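Handora hall to open as heat shelter when the mercury climbs
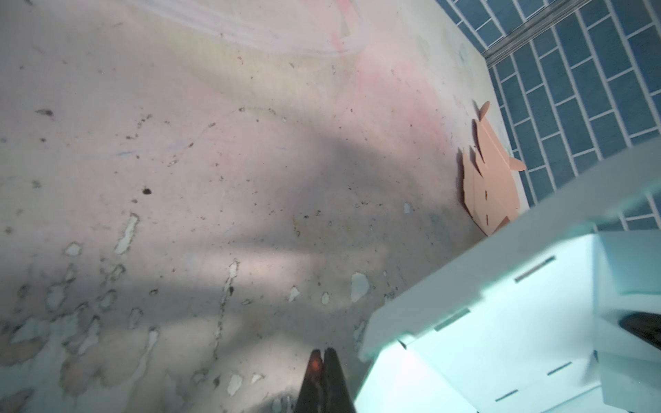 Worn coating and old marks on a concrete floor.

HANDORA, 2019-01-09 -- Residents who have spent the summer so far discovering which room of their house is the least unbearable will soon have another choice. The Pivier Street hall will open as a public heat shelter whenever the forecast for Handora reaches the district's warning level, the Hinds District Weather Office announced today.

The hall has room for 300 people, though the office would be pleased if they did not all bring folding chairs. Doors will open at 11 am on warning days and close once the evening breeze comes up the valley, an event that locals describe as reliable and the weather office describes as "variable".

"We have had 18 days without rain and three hot north-westerlies in that time," said Maxine Kereama, who runs the office. "People keep ringing to ask when it will end. I have looked at the charts and I can tell them it will end later."

Drinking water, fans and a quiet room for small children will be provided. Dogs are welcome on a lead. Cats may come too, if their owners can persuade them.

The Uledetti road remains open, but drivers should expect soft tar on the hill section in the afternoons and are asked to keep their speed down. The ford below the old bridge is dry. This has not stopped the sign warning of deep water, which will stay where it is until someone finds the key to the bracket.

Kane Tawhiri, duty forecaster, said a weak front may cross the district before the end of January. "It could bring 4 mm to the hills and a fair bit of thunder to everyone else," he said. "I would not take the washing in just yet."

Households on tank water are reminded to check their levels now and to book deliveries early. The carriers are already busy, and shouting at them has been tried.

Heat warnings will be read out on local radio after the morning news and posted on the board outside the Handora library. Anyone needing a lift to the hall can leave a message with the weather office before 10 am.

ENDS

Media enquiries: Maxine Kereama, Hinds District Weather Office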